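The woman who runs the phone and karaoke counter at Nolis, in Endmont, charges $5 to look at a phone and won't promise anything past that. I asked whether people get their money's worth. "Some do," she said. "Most want me to say it's fine."

Her subject that afternoon was resale phones, and she had little good to say about them. A Gemon handset she had priced at $268 in February was listed by another shop at $298, described as "like new." I asked what that meant. "It means they wiped it," she said.

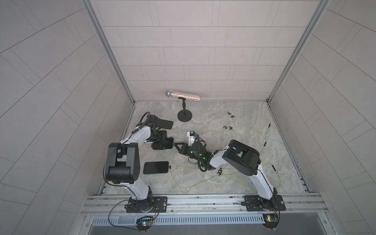 What should a buyer check first on a used phone?

"The charging port. Take your own cable and plug it in before you talk about price."

I wasn't convinced that a cable tells you much, and I said so. She shrugged. A seller who won't let you try it has told you enough, in her view. She has the same opinion of microphones, which come across her counter with sticky switches and stands that don't belong to them.
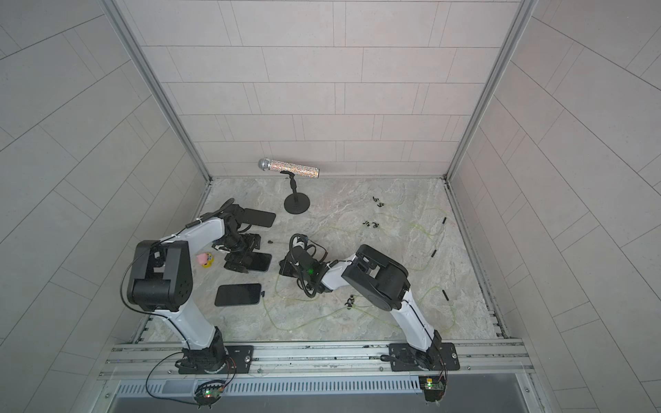

Gál, the wholesaler she used for five years, sold her mixed lots, and she stopped buying them. "You pay for the good one and get the rest of the drawer." I can see how that goes. Put three black smartphones down near a sparkly silver microphone and a little pink and yellow toy, and the microphone is what I'd pick up. She said customers do the same, then ask for a discount on the phone.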